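Lirholm bench reworks intake on hand-held gripper

2024-10-15

The repair bench at Nerov's Lirholm site has put a hand-held gripper back on the floor after a full strip and reset. The tool is one of 12 used at the site to record picking and placing work, and the recordings are used to set up the sorting cell in the next room.

Operators had been reporting for several shifts that the fingers closed unevenly. On small items the left finger reached the object first and pushed it sideways before the right one arrived. The recordings were still usable, but a growing share had to be thrown out during review, and the shift lead took the tool off the rota.

The bench opened the body and found two faults. A screw holding the finger linkage had backed out by a full turn, and the trigger spring had lost tension. Both parts are on the regular replacement list. The spring had been fitted in May and was due to be changed at the next service.

The linkage was cleaned with a dry brush, the screw was replaced with a new one and thread lock was applied. The bench lets the thread lock cure overnight before the tool is closed up. The new spring came from stock. Nerov buys its springs and finger pads from Listach, a parts supplier that also makes the spare body shells.

After reassembly the finger gap was set with a feeler gauge. The written procedure calls for the gap to be checked at the tip, at the middle and at the base of each finger, with the trigger fully open and again at half pull. If any of the readings is out, the linkage is loosened and the check starts over. It took two rounds this time.

The camera was checked last. It looks past the tool body toward the fingers, and its position matters as much as the mechanics. If the mount is turned even slightly, the recordings no longer line up with the earlier ones. The bench compares a fresh view with a stored reference and adjusts the mount until the edge of the body sits in the same place in both.

Lens cleaning is part of the same job. The cover is wiped with a lint-free cloth and a small amount of lens cleaner, from the center outward. Paper towels are not allowed at the bench after one lens was scratched last year.

The tool was then taken to the mixed goods station for a trial among household objects. The objects there are changed often and are chosen for their different surfaces. Glossy ones are included on purpose, as glare was one of the main reasons for rejected recordings in the spring.

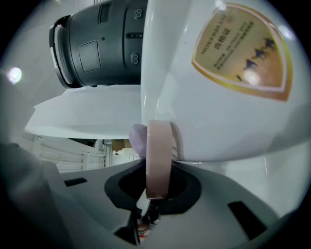

The gripper among the trial objects, with a pink band reaching down into the opening in its body. The label on the white object reads "MOKERRI CO."

Exposure is set by hand for these trials. The setting is left alone once it has been chosen, even when a bright surface fills part of the view. Automatic exposure had caused the brightness to jump in the middle of a grasp, and the software used at Lirholm treated those jumps as errors.

The trial ran to 17 grasps. The first five were made slowly on a foam block to see whether both fingers touched at the same time. The rest were made at normal speed on whatever was on the station. The tool passed and was signed back in on the same shift.

Nerov has also changed its service interval. Hand-held grippers at Lirholm used to be opened every 12 weeks. They will now be opened every 6, and the linkage screw will be checked with a torque driver each time. The trigger spring will be replaced at every second service, whether or not it shows wear.

Operators have been given a short list of checks to make before each shift. They are to work the trigger with no load and watch the fingers meet, look at the pads for cuts, and look into the openings in the body for anything that may have lodged there. Loose items are to be removed with plastic tweezers while the tool is switched off. Metal tools are kept away from the inside of the body, where the wiring to the trigger sensor runs close to the surface.

A tool that fails any of the checks goes to the bench with a tag giving the fault and the shift. The bench has asked operators to write down what they saw, even if they are unsure of the cause. Several tags in recent months said only "bad grip," and the bench spent time looking for faults in the wrong place.

The new procedure was drawn up with the Chiang site, which uses the same model of gripper and had already moved to a shorter interval. Chiang will send its torque settings for the linkage screw so that both sites work to one figure. The remaining tools at Lirholm will go through the bench one at a time, starting with those that have the most hours on them. Recording at the mixed goods station will continue during the work.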